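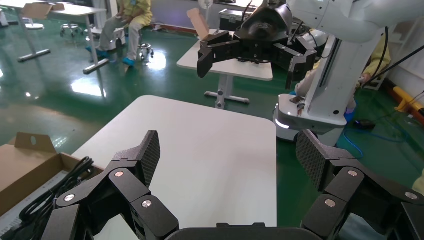
Ticket 1075 — Table blanche Risov, plateau qui bouge
Statut : en attente du client
Ouvert par : Lama Geagea
Traité par : Ebbe Solheim, support Tillska

Lama Geagea, 9 h 43
Bonjour, nous avons monté la table Risov en novembre. Le plateau blanc bouge un peu quand on appuie sur un coin. J'ai serré toutes les vis avec la clé fournie, mais le problème reste le même. Le sol est plat, je l'ai contrôlé avec un niveau.

Ebbe Solheim, 10 h 13
Bonjour Madame, merci pour votre message. Pouvez-vous me dire quel coin bouge, et si les pieds sont réglables ? Il existe deux versions de ce modèle.

Lama Geagea, 11 h 20
C'est le coin arrondi au fond à droite. Les pieds sont réglables. Je les ai tournés d'un demi-tour — aucun changement.

Ebbe Solheim, 14 h 05
Je pense que la plaque de fixation est montée à l'envers. Veuillez retourner la table sur une couverture, car la surface se raye facilement, puis desserrer les vis de ce coin. Le numéro 208 sur la plaque doit être visible. Ensuite, resserrez en croix, sans forcer.

Lama Geagea, 14 h 31
D'accord, je le ferai demain matin avec un collègue et je vous écris après.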